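The Box from Clunduvon

The box came on the Monday bus from Clunduvon, wrapped in a bath towel. My aunt had kept it for over 20 years and now she wanted it out of the house before the move to Jernwood.

I put it down and took off the towel. It was brown, more red than I remembered, and still had its shine. The front edge was rounded. As a child I used to run my thumb along it while the grown-ups talked.

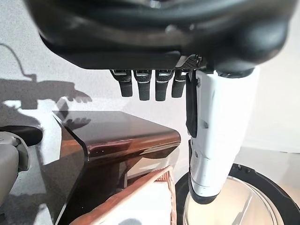 There was a note folded up in the towel. It said the key was lost and I was not to force the lid. It also said she had paid 652 for the box in Tasudel, and that my uncle had not spoken to her until supper.

I read the note twice and put the kettle on. I had a shelf ready, but it was too narrow, so I moved the radio and the bread bin and made room by the window.

At 6 she rang to ask if it had arrived.

"It's here," I said.

"Have you opened it?"

"No."

"Good," she said, and asked what I was having for tea.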